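Chapter 9
Storing Food at Home

People have always needed ways to keep food from one season to the next. Grain went into pits and clay pots, fish was salted, and fruit was dried on roofs. A household today has a refrigerator and a supermarket close by, but the same problem remains. Food starts to change as soon as it is picked, killed or cooked, and storage only slows the change down.

This chapter deals with dry and packaged foods kept at room temperature. Cold storage is covered in Chapter 10.

9.1 What makes stored food spoil

Four things do most of the damage: moisture, air, light and heat. Moisture lets mold grow and makes crackers go soft. Air turns fats rancid, so nuts and whole-grain flour have a shorter life than white rice. Light fades spices and breaks down some vitamins. Heat speeds up nearly all of these changes. Insects are a fifth cause - they often arrive in the package as eggs.

A closed container deals with moisture, air and insects together. A clear one also lets the cook check the contents without opening it, but it must be kept in a dark cupboard.

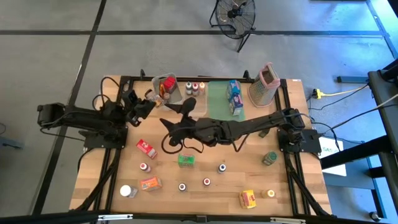 Papadopoulos objects that most households throw food away because they forgot they had it, and that a better jar does nothing about this. The point is a fair one, and Section 9.3 returns to it.

9.2 The Evside survey

In October, students in the town of Evside asked 58 households to list every dry food in the kitchen. Together the lists came to about 3,000 items, and 502 of these were past the date on the label. Spices and baking supplies made up the largest share. Households in the Monville district, where kitchens are small, had fewer items and fewer old ones.

A date on a label is not always a safety limit. "Best before" refers to quality, and many dry foods can be eaten after it. 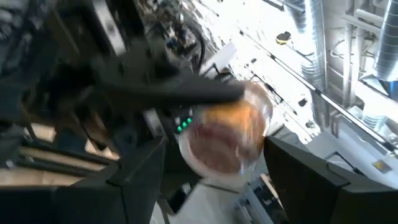

Figure 9.2 Contents seen through a clear plastic cup.

9.3 Rotation

Rotation means using the oldest stock first. New packages go to the back of the shelf and older ones move forward. When food is moved to another container, write the date on the new one - the old label usually ends up in the trash.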